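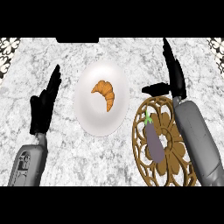 지난달에 식기세척기가 고장 나서 2주 동안 손으로 설거지를 했다. 그러고 나니 집안일 로봇이 지금 어디까지 왔는지 궁금해졌다. 퇴근하고 저녁마다 연구 영상과 시뮬레이션 자료를 찾아봤고, 본 것과 생각한 것을 여기에 적어 둔다. 나는 로봇 전공자가 아니다. 부품 공장에서 생산관리를 하고 있고, 집에서는 부엌일을 주로 맡는다.

자료를 보다 보면 비슷한 구성이 계속 나온다. 조리대가 있고 양쪽에 로봇 팔이 하나씩 있고 가운데에 접시나 음식이 있다. 맨 위에 올린 것도 그런 종류인데, 컴퓨터로 만든 시뮬레이션이다. 대리석 조리대에 크루아상이 놓인 흰 접시가 있고, 오른쪽 꽃무늬 받침 위에는 가지가 올라가 있다. 집게 두 개는 다 비어 있다. 사람이라면 가지를 집는 데 1초도 안 걸린다. 생각도 안 하고 집는다. 로봇한테는 이게 과제 하나다.

왜 어려운지 내가 이해한 대로 써 보면 이렇다. 가지는 표면이 매끈하고 모양이 조금씩 휘어 있다. 어디를 잡느냐에 따라 돌아가기도 하고 미끄러지기도 한다. 크루아상은 반대로 세게 잡으면 부서진다. 같은 집게로 둘 다 다루려면 힘을 다르게 써야 하고, 그러려면 눈앞에 있는 것이 무엇인지부터 알아야 한다. 구멍이 많은 받침도 문제가 될 것 같다. 집게 끝이 구멍에 걸리면 가지를 들려다가 받침까지 같이 끌고 올 수 있다.

시뮬레이션으로 연습시키는 이유는 쉽게 짐작이 간다. 접시를 깨도 돈이 안 들고, 밤새 돌려도 치울 사람이 필요 없다. 조리대 무늬나 벽지를 바꿔 가며 수없이 반복할 수 있다. 다만 화면 속 크루아상에서는 부스러기가 안 떨어진다. 실제 부엌에서는 그 부스러기를 치우는 것까지가 일이다. 기름 묻은 접시, 물기 있는 도마, 반쯤 얼어 있는 고기 같은 것도 마찬가지다. 시뮬레이션에서 잘하던 로봇이 실물 앞에서 헤매는 이야기가 자료마다 나오는데, 집에서 설거지를 해 본 사람이면 이해가 될 것이다.

공장 쪽 이야기도 조금 하겠다. 우리 회사는 재작년에 Golard라는 업체의 설비를 한 대 들였다. 상자에서 부품을 꺼내 지그에 올리는 일을 한다. 한 교대에 1215개를 처리하고, 그중 사람이 손을 대야 했던 것은 지난번 집계에서 17개였다. 이 정도면 쓸 만하다. 그런데 그 설비는 같은 부품, 같은 상자, 같은 조명에서만 그렇게 한다. 거래처가 상자 칸막이를 바꿨을 때는 이틀 동안 사람이 대신 했다. 부품은 그대로였고 칸막이 색만 달라졌는데도 그랬다.

부엌은 칸막이가 매일 바뀌는 곳이다. 어제 오른쪽에 있던 컵이 오늘은 개수대 안에 있고, 아이가 먹다 남긴 빵이 접시째 식탁 밑에서 나온다. 공장 기준으로 보면 작업 표준서를 쓸 수가 없는 현장이다. 그래서 공장에서 되는 것을 보고 집에서도 곧 되겠다고 말하는 것은 좀 이르다고 본다.

Prudow라는 회사에서 가정용 시제품을 만든다고 해서 올봄 전시장에 가 봤다. 식탁 위의 컵을 집어 쟁반에 옮기는 시연이었다. 컵 네 개를 옮기는 데 커피 한 잔 마실 시간이 걸렸다. 하나는 놓는 위치를 두 번 고쳤다. 직원에게 젖은 컵도 되냐고 물었더니 아직은 마른 컵으로만 시연한다고 했다. 솔직한 답이라 오히려 믿음이 갔다. 가격은 정해지지 않았다고 한다.

어머니는 올해 66세이고 손목이 안 좋으시다. 로봇이 생기면 뭘 시키고 싶으시냐고 여쭤 봤더니 요리는 필요 없고 무거운 냄비나 들어 줬으면 좋겠다고 하셨다. 마늘을 까는 것도 이야기하셨다. 나는 빨래 개기를 생각하고 있었는데 그건 앉아서 텔레비전을 보면서 하면 된다고 하신다. 만드는 사람들이 보여 주는 일과 쓸 사람이 원하는 일이 꽤 다를 수 있겠다 싶었다.

책장에 1968년에 나온 생활 잡지가 한 권 있다. 헌책방에서 산 것인데, 미래의 부엌이라는 기사에 버튼을 누르면 저녁이 차려지는 그림이 실려 있다. 그때부터 지금까지 우리 집 부엌에 실제로 들어온 것은 전기밥솥, 전자레인지, 식기세척기다. 모두 한 가지 일만 하고, 재료를 넣고 꺼내는 것은 사람이 한다. 로봇 팔이 하려는 일이 바로 그 넣고 꺼내는 부분이다.

내 생각에는 앞으로 몇 년 안에 정해진 자리에서 정해진 그릇을 옮기는 정도는 나올 것 같다. 식당 퇴식구나 급식실이 먼저일 것이다. 그릇 종류가 적고 자리가 고정되어 있어서 공장과 비슷하다. 일반 가정은 그다음이고, 우리 집처럼 조리대가 좁은 집은 더 나중일 것이다. 팔 두 개를 어디에 달지부터 답이 없다. 줄자로 재 봤는데 도마를 놓으면 남는 자리가 없었다.

식기세척기는 지난주에 고쳤다. 배수 펌프를 갈았고 부품이 오는 데 제일 오래 걸렸다. 그릇을 넣고 빼는 것은 여전히 내가 한다. 다음 글에는 펌프 교체에 든 비용과 순서를 정리해서 올리겠다.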